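The Pasia tablecloth and the fruit that lives on it

Shared 68 times · 5 comments

Some of you will know already that I have a weakness for tablecloths, and that I am supposed to have stopped buying them. I did stop, for quite a good while, and then in December we spent a few days in Pasia, and I went into the Hendriks shop on the hill only to get out of the rain (truly!) and came out with another one rolled up under my arm. It travelled home wrapped around a jar of pickled plums and arrived without so much as a spot on it, and it has been on the table in the back room more or less ever since.

I had fully meant to keep it for visitors. My mother kept her good cloths for visitors, in a drawer with lavender, and I think I saw one of them in use perhaps twice before I left home, and both times we were told to mind our elbows. So I have gone the other way and we use ours for everything — breakfast, letters, mending, sorting the fruit when it comes back from the market. It goes through the wash at a cool setting with nothing fancy in it, gets a good shake while damp, and hangs over the banister overnight. I don't iron the trim, only the middle, and only if I am in the mood for it, which I am not very often.

The fruit is the other half of this page. We get ours from the Zillgate stalls, and we go late in the morning, when they are keen to be rid of the odd ones and you can have a whole mixed bag for very little. Then it all has to be gone through at home: the soft ones to be eaten that day, the firm ones to wait, and anything doubtful straight into a pan with sugar and a bit of cinnamon. I like a shallow dish for the ones that wait, dark if possible, so that the oranges and reds show up nicely, and I don't pile it high, as the bottom layer always suffers for it.

The back room does a good many jobs besides this one, being where the coats end up and where the clothes wait to be put away, and I have given up apologising to guests about it. It gets lovely light and it is near the kettle, and those are the two things I ask of a room.

Fruit on the Pasia cloth, with all its zigzags and diamonds and little flowery shapes in blue, white, red and green. The apples are my favourites — I do love a properly shiny red one.

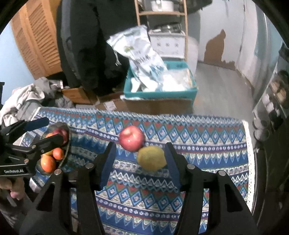
Irja Ikonen: We had one very like it when I was small, and my advice is to turn it round every few weeks so that the same end doesn't always get the sun. Ours faded at the window side and the red went first. And do try a spoonful of vinegar in the rinse, it kept the colours bright for years!

Thank you, Irja, I shall turn it this evening before I forget, and the vinegar will go in next time. I have one more cloth from Hendriks still to show you, a plain one with a narrow border, but it needs a small darn first and I am slow at those.

Nhàn Hứa

2,583 views · Share this page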